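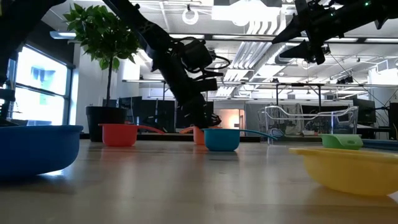 Week 5 handout: Small-item handling and the people who do it

Read before the tutorial. Bring your answers to the two questions at the end.

Background

Most of what is written about automation at work deals with car plants and big warehouses. This week we look at a smaller job, the sorting and packing of kitchenware sets. The case is a contract packer called Indwood, which puts together measuring cup sets for a housewares label, Kinari. Before the change, 11 people worked the packing line. Each of them picked loose cups by hand, matched them into a set and put the set in a bin for wrapping.

The job looks simple from the outside. Packers who do it well are making small decisions all shift. They turn a cup so the handle lies the right way, notice a burr on a rim, and set aside a piece that is a slightly different shade from the rest. None of this was in the written job description, and the consultants, Zutari, missed most of it in their first task list.

Why cups are hard to pick

A cup with a long handle has no single good place to hold it. A two-fingered gripper can close on the rim, the wall of the bowl or the handle, and each grip leaves the cup hanging at a different angle. Colour helps the vision system tell one piece from another, but see-through plastic and shiny table surfaces both cause trouble. Light from a window moves over the day, so a setup that is tuned at 9 am may need another look by mid-afternoon.
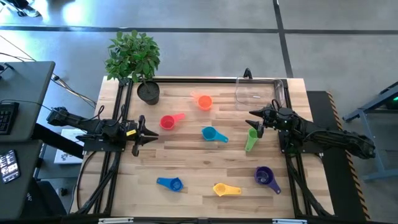 Position matters as well. A cup lying on its side and a cup standing up are two separate problems for the arm, even though a person hardly notices the difference. With two arms, the work also has to be shared out so that they don't reach for the same spot. In practice this means one arm often waits, and a line that looks fast on paper runs slower on the floor.

What changed for the staff

At Indwood the change was made in stages over one winter. The main points:

Packers became cell attendants. They load parts, clear jams and check finished sets. The pay grade stayed the same for the first year, which was a sore point.

Lifting and wrist strain went down. Standing time went up, because attendants now watch 2 cells and walk between them.

Pace is set by the cell. Several packers said they missed being able to work ahead before a break.

Talk on the line dropped off. People used to sit across from each other and now stand well apart.

Checking got harder. Looking over finished sets for an hour is more tiring than making them - a finding that also turns up in the Lukáč reading.

In the first trial, 500 sets were run and 71 of them had to be opened and fixed by hand. The fixing was done by the same attendants on top of their normal duties, and it was not recorded as labour in the trial report. Keep that in mind when you read any claim about hours saved.

Terms to know

Cell: the table, arms, frame and safety area treated as one unit.
Changeover: the work needed to switch a cell from one product to another.
Residual task: a job left to people after the rest has been automated.

Questions for the tutorial

1. List the residual tasks at Indwood. Which of them need skills the packers already had, and which need training?

2. Who should decide how fast a cell runs, and what should they have to look at before changing it?

Half a page each is plenty. Dot points are fine.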